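Section 7. Setting Up the Desk Surface

7.1 Scope

This section covers the placement of the Brimik desk mat and the everyday items that share the desk with it: lamp, tissue box, bowl, shopping bag and packaged food. Assembly of the desk frame is covered in Section 3. Care of the desktop finish is covered in Section 8.

The instructions apply to all Cirkico desks with a light wooden top, with or without the Dutico cable tray. If the Yokoyama shelf is fitted, read 7.6 before starting.

7.2 Before You Start

Check that the desk is level and that all leg bolts are tight. A desk that rocks must be corrected first (see 3.4).

Clear the top completely. Wipe it with a soft cloth dampened with water and dry it with a second cloth. Do not use glass cleaner, wax or furniture polish. Residue from these products stops the underside of the mat from gripping.

Allow the surface to dry for 60 minutes before laying the mat.

CAUTION: Do not lay the mat on a damp surface. Trapped moisture will mark the wood.

7.3 Laying the Mat

1. Unroll the mat with the printed side down. Leave it flat until the edges stop curling.

2. Turn the mat over and place it in the center of the desk. The long side runs parallel to the front edge.

3. Lift one half of the mat and lower it slowly from the middle outward. Repeat with the other half.

4. Press along all four edges with the palm of the hand.

5. Check for air pockets. If a pocket remains, lift the nearest corner and lower it again. Do not push the pocket across the mat.

NOTE: The mat marks the work area. Anything that is not in use stays on the bare wood around it.

7.4 Placing the Lamp and Cord

1. Stand the lamp in the back left corner of the desk. The whole base must rest on the wood.

2. Tilt the shade toward the wall for indirect light. For close work, turn the shade toward the mat.

3. Lay the cord along the back of the desk. A loose loop is acceptable. Do not pull the cord tight and do not run it under the mat.

4. Keep the plug on the desktop until the lamp is in its final position, then connect it.

CAUTION: Keep tissues, paper and packaging away from the bulb. Allow the lamp to cool before moving the shade.

7.5 Placing the Remaining Items

1. Tissue box: center it at the back edge, behind the mat. The opening in the lid faces up. Draw the first tissue through the opening before closing the lid.

2. Bowl: place it on the left, beside the mat. A bowl on the right will be in the way when the bag is unpacked.

3. Shopping bag: stand it on the right side of the desk with the top open. Large bags take up most of this area, so leave nothing else there.

4. Food items: take them out of the bag one at a time and bring each one over the mat. Read the label, then set the item down or move it to the bowl.

5. Small loose items such as sticks and used paper may stay at the back of the desk during unpacking. Remove them when the bag is empty. 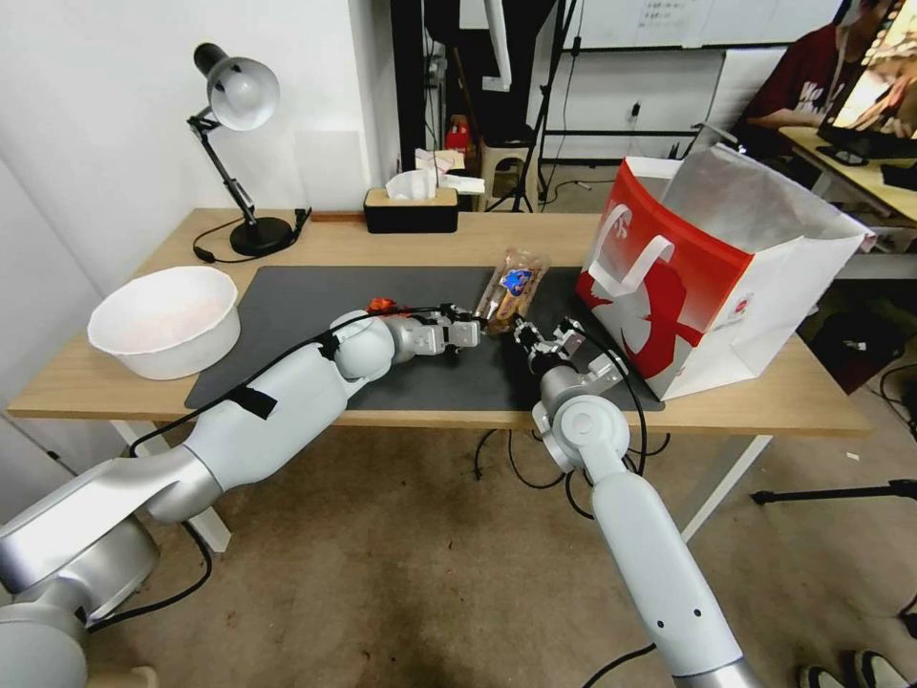

Fig. 7-2. Desk with mat, bowl, lamp, tissue box and shopping bag; packaged food item over the mat.

Hold packaged food upright by the sides of the wrapper when checking the label. Do not squeeze soft items such as bread or sausage. Pressure on a sealed wrapper can open the seam and leave filling on the mat.

Leave wrappers closed until the item is to be eaten. If a wrapper is opened at the desk, move the contents to the bowl at once and discard the wrapper. Grease left on the mat should be treated as described in 8.2.

NOTE: Bags with a lining hold condensation from chilled goods. Check the bottom of the bag before standing it on bare wood. If it is damp, place a folded cloth under it.

CAUTION: A tall bag can tip when it is partly unpacked. Take heavy items from the top layer first and keep the remaining weight low and toward the center. If the bag leans over the side of the desk, move it inward before continuing.

7.6 Desks with the Yokoyama Shelf

The shelf reduces the free depth at the back of the desk. Place the tissue box at the left end of the shelf and move the lamp forward until the shade clears the shelf edge. The bowl and the bag stay in the positions given in 7.5.

Do not stand a shopping bag on the shelf. The shelf is intended for books and light boxes only.

7.7 Clearing the Desk

1. Fold the empty bag flat and store it away from the desk.

2. Remove the bowl and any packaging.

3. Take crumpled tissues and paper from the back edge, including any that have dropped behind the tissue box.

4. Wipe the mat from the center toward the edges with a dry cloth. For crumbs, lift the front edge of the mat slightly and brush toward the open hand.

5. Check that the lamp cord is still clear of the mat.

The mat does not need to be removed for daily cleaning. Lift it fully once every 3 months and wipe the wood underneath.

7.8 Common Problems

Mat slides when an item is set down: residue on the desktop. Remove the mat, repeat 7.2, and lay it again.

Mat corner lifts: the cord or a small item is trapped beneath it. Clear the corner and press it down.

Glare on labels: the shade is turned toward the mat. Tilt it back toward the wall.

Tissues pull out in a bundle: the box is overfilled. Take out part of the stack and close the lid.

Bowl rocks: the base is resting partly on the mat edge. Move it fully onto the wood.

Continue with Section 8, Care of Surfaces.

Revised 3/7/26
3,794 shares
© Cirkico. All rights reserved. | Contact | Back to top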